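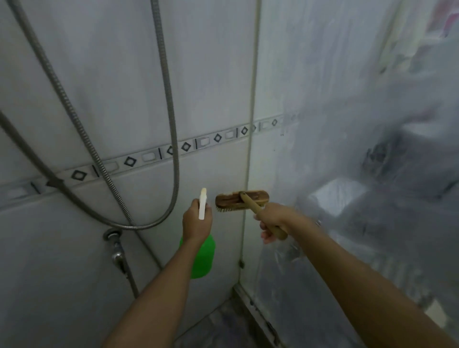
Scrub brush and spray bottle at a tiled shower wall.

Home | Ships | Shipyards | Programs | Index

Belmonte-class patrol vessel

The Belmonte class is a series of offshore patrol vessels built by the Gokov shipyard for the coast guard of Flulasley. The class was ordered to replace a group of older cutters that could not stay at sea long enough to cover the outer fishing grounds. It consists of seven ships, all based at Roreck.

Design

The hull is steel, with an aluminum superstructure. Two diesel engines drive two shafts, and the ships have a range of 4000 nautical miles at cruising speed. Each carries a single deck gun forward and a pair of rigid boats in a stern bay.

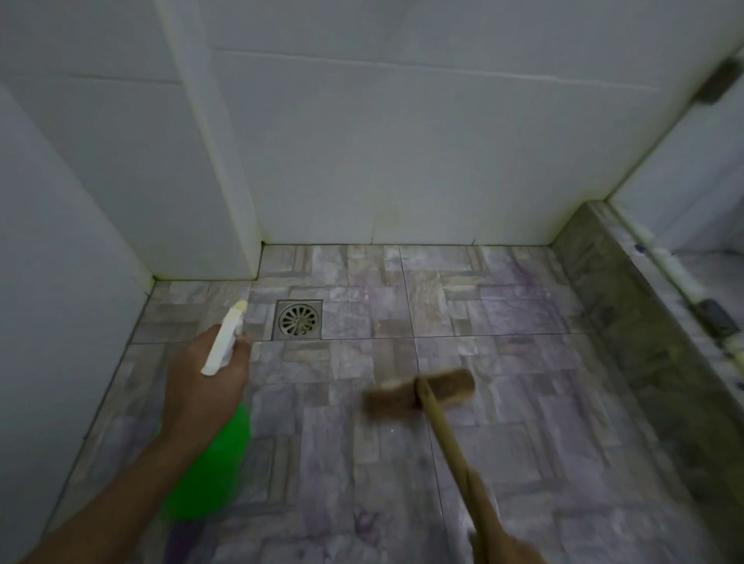 The flight deck can take a light helicopter, but there is no hangar — a cost decision made before the contract was signed. Crews live in two- and four-berth cabins, each with its own washroom.

Construction and service

Naval architect Arnel Enriquez led the design team. Steel was first cut in October, and the lead ship began sea trials 11 months after launch. Delivery of the third ship slipped when its gearboxes failed inspection and had to be returned to the maker.

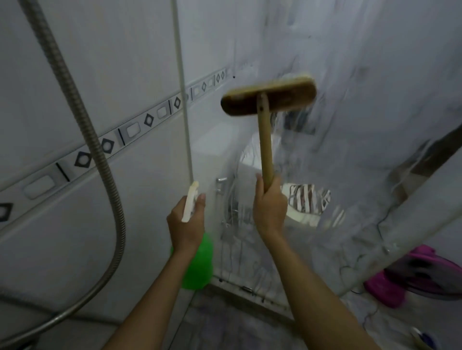

Photo: site contributor. Used with permission.

The ships are used mainly for fisheries patrol and search and rescue. A proposal to fit towed sonar to the last two hulls was dropped.

Comments

deckhand_m: The gun on the lead ship was changed after trials. Worth adding.

Portside: Is there a source for the sonar proposal?

R. T.: Served on the second one. Good sea boat, noisy aft cabins.

Back to top | Contact the editors | © Ship index contributors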